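Course 2549: Practice for Shared Robot Work Cells
Handout 9: Working rules for two-arm table cells
Issued Monday, March 19, 2018

Scope

These notes cover the house rules for table-mounted cells in which two small arms share one work surface. They assume you have read the handout on stopping functions and can find the stop control on the cell you are assigned to. Where a rule here conflicts with the manual for a particular arm, follow the manual and tell the lab desk.

The words "must" and "should" are used in the usual way. A "must" is checked before you are signed off. A "should" can be set aside if you write down why in the cell log.

1. Zones

Every two-arm cell is divided into a left zone, a right zone and a shared zone. The boundaries are set in software and do not need to be drawn on the table. Only one arm may carry a load in the shared zone at a time, unless the task sheet calls for a handover. An arm that has no work to do must wait in its own zone with the gripper above the tallest object on the surface.

Zone limits are defined at the gripper tip. This is a common source of error. The elbow of a small arm swings wider than most students expect, and a path that is legal at the tip can still bring two elbows together. Check elbow clearance at the slowest speed setting before running any new path.
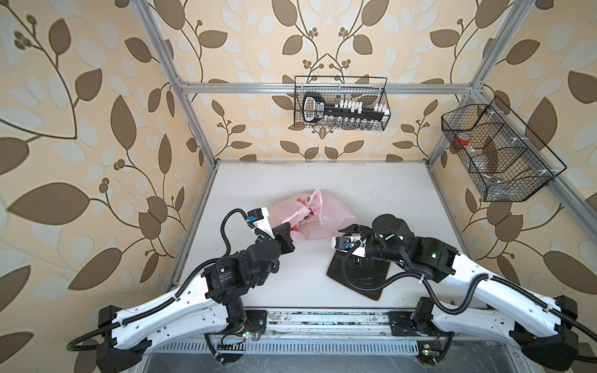 The limits must be checked again whenever an arm has been removed and remounted, even if it went back on the same bolt holes. A small angle error at the base grows with reach. The procedure is in the Stergate worksheet, part 2, and should be done with the grippers empty.

2. Soft packaging

Bags, pouches and sleeves are harder to handle than rigid parts. They change shape when touched, they hide what is inside, and a handle or fold can catch on a finger after the gripper has opened. The following apply to any task with soft packaging.

2.1 The gripper must enter and leave a bag at reduced speed.

2.2 Grip force must be set for the contents if the contents can be reached through the film. Do not raise the force to make up for a slipping grip; stop and change the approach angle.

2.3 After release, the arm must retract along its entry path until the fingers are clear of the film. Only then may it turn.

2.4 A bag that moves with the gripper after release counts as a fault. Stop the cell and enter it in the log.

2.5 When one arm holds the bag and the other removes an item, the holding arm must not move until the other gripper is clear.

3. Object layout and target areas

The task sheet must name a start area and a target area for each object. "On the plate" is acceptable as a target if the sheet also says what counts as on: fully inside the rim, or touching the surface at any point. Ulline task sheets use the first meaning and Sibiya sheets use the second, so read the header before you score a run.

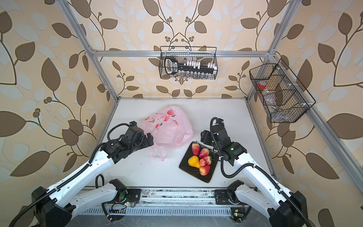

Target areas fill up, and the rule for a full target has to be settled before the run. Decide whether items may touch, whether they may rest on one another, and what the arm does if there is no free space. Mixed shapes need more care than a set of equal parts. With strawberries, a pear and an apple on one square plate, the remaining space depends on how the larger pieces lie, and a pear on its side takes up more of it than one standing up. The sheet should state the order of placing. Large items first is the default — depart from it only if the order is itself under test.

A plate or tray that is not fixed to the table must be treated as a movable object. Its angle must be read before each placement and never carried over from the last run.

4. Cables and storage

Wrist cables must have enough slack for the full turn of the wrist and must not hang below the fingers in any working pose. Run the wrist through its limits by hand, power off, after any change to the cable route.

Baskets and racks may be attached to the enclosure if they stay outside the reach of both arms. Reach is measured with the arm extended and the gripper open. Anything stored above the table must be held so that a knock to the framing cannot drop it onto the surface.

5. Log entries

Use the Gudico log format. Each entry gives the cell, the task sheet, the state of both arms at the stop, and the object involved. Write what was observed first and the suspected cause on a separate line. "Gripper failed" is not an entry. "Left gripper open, bag handle still on finger" is.

Reading for next session: handout 10, sections on handover and recovery after a stop. Bring your completed zone check.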